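Jodaldale hot springs

The Jodaldale hot springs are a group of 12 natural thermal springs on the floor and lower slopes of Jodaldale, a steep-sided upland valley. They lie along the line of the Clalo fault, a long crack in the bedrock that gives rainwater a way down into the warm rock below and, just as usefully, a way back up again. For such a small valley the range is remarkable: clear blue pools, a bubbling mud basin, and a stream that steams on frosty mornings for most of its length.

Origin of the water

The springs have no link to a volcano. Rain and snowmelt soak into the limestone of the high ground to the north and sink slowly through joints in the rock. The deepest part of the route is thought to lie 3,536 metres below the surface, where the natural heat of the Earth's crust is enough to warm the water well past the temperature of a hot bath. Being lighter than the cold water pressing in behind it, the heated water rises along the broken rock of the fault and comes out in the valley.

The whole trip takes a very long time. Water bubbling up today fell as rain 1,170 years ago, according to dating work on the dissolved gases in the largest pool, which makes a drink from the public tap at the lower spring quite a thing to think about! 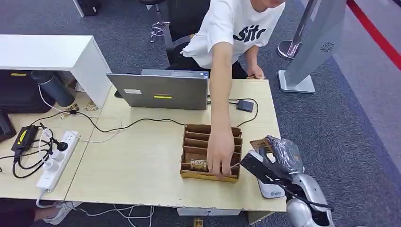

A hand at a cardboard organiser on a desk, with a card marked "NOTE" in the front slot.

Main springs

Jollonon is the biggest and best known of the pools. It sits in a bowl of pale travertine, a rock laid down by the water itself as it cools and lets go of its dissolved lime. The rim is still growing, and twigs that fall into the overflow channel pick up a stony coat within a couple of seasons. The colours at the edge (orange, rust and a startling green) come from mats of heat-loving microbes, each kind keeping to the band of water that suits it best.

Coşkun, higher up the slope, is a different creature altogether. Its flow comes in pulses, swelling for a few minutes and then dropping almost to nothing, and the reason is still argued over. One idea is a natural siphon in a cave behind the outlet; another is gas building up in a narrow part of the channel. The mud basin lies between the two and is at its liveliest after a dry spell, when the mud thickens and the bubbles burst with a loud plop.
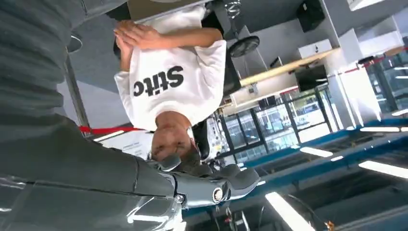 Small earthquakes have a clear effect on the springs. Shaking can open new cracks or shake loose the mineral lining of old ones, and the water often turns cloudy for a day or so afterwards. After the tremor of Saturday, December 21, 2019, the flow at Jollonon doubled, while 2 of the smaller springs stopped altogether. One came back the following spring, a short way downhill from its old outlet.

Wildlife

Warm ground keeps the snow off the banks all winter, so mosses and liverworts stay green when the rest of the valley is white. Wagtails and snipe feed along the stream in hard weather, and the cooler pools hold a healthy population of water snails.

Access

A footpath runs up the valley from the Clalo road and passes all the main springs. Bathing is allowed only in the lower stream, where the hot and cold waters mix. The travertine rims are brittle and hollow in places, and visitors are asked to keep to the boardwalk.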